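Re: [coworking-cells] Draft 3 of the shared counter rules
From: Glenys Rowbotham
To: the list
September

Malcolm Sugden wrote:
> Draft 3 is up. The main change is section 4, which now says that any
> arm working on a shared counter "shall operate within a defined work
> zone, kept clear of objects not required for the task." Trelau and
> Bloxham have both said they can live with this wording. Unless I hear
> strong objections I'd like to freeze it by the end of the month.
>
> I also cut the cable section down to one line, as several people
> said it was too long.

Malcolm,

Strong objection, then.

I have read section 4 several times and I still can't tell what a person would do differently after reading it. Who defines the zone? Is it tape on the counter, a line in a config file, or something the operator carries in his head? Trelau can live with it because it asks nothing of them. I could live with it too, on the same terms.

"Objects not required for the task" is worse. On a coffee counter everything is required for some task. If the job is "put a lid on the cup," are the creamers clutter? What about when the next job is "add creamer"? Are we going to clear the counter between jobs? I don't believe any site will, and a rule that every site breaks by mid-morning teaches people to skip the rest of the document.

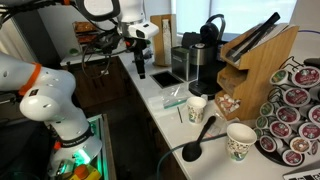
Two arms at a coffee counter, with cups, spoon and pod rack in place.

Try marking that against draft 3. I get a different answer each time. The black spoon between the two paper cups could be the tool or the clutter, and so could the clear bag in front of the canister. The text gives an inspector no way to choose. It also says "any arm" all the way through, as if there were only ever one. I can't find a sentence on what happens when two zones overlap, or which arm gives way.

As for the cables, one line is not enough. "Cables shall be managed" would pass a cable running along the front edge of a counter and a cable looped next to a wrist, and I'd want those treated as separate problems with separate checks. Montri Phromma sent in decent wording for this back in draft 1. Please put it back.

I'm also not impressed by the 407 hours from Pollevitz that keep getting quoted as proof the zone rule works. Hours of what? If 187 of them were at a bare bench, as Wendy Crabtree's note suggests, they tell us very little about a counter with a coffee machine on it.

What I would accept for section 4:

- The zone is marked or drawn, and the drawing is kept at the station.
- Each task sheet lists what may be on the counter. Anything else gets moved before the start.
- Where two arms can reach the same spot, the sheet says which one stops.
- Loose cable within reach of a gripper is a fail.

It's dull, but a new person could check it in six minutes.

I would hold the freeze until two sites have tried it on a counter people use. Imstead might be willing. Jamie Fairclough would know.

Glenys

More in this thread
Draft 3 of the shared counter rules (Malcolm Sugden)
Re: Draft 3, what counts as a work zone? (Wendy Crabtree)
Cable wording from draft 1 (Montri Phromma)
Stop buttons: one per arm or one per station? (Jamie Fairclough)

List archive | Contact the list owner | Messages remain the copyright of their authors | Back to top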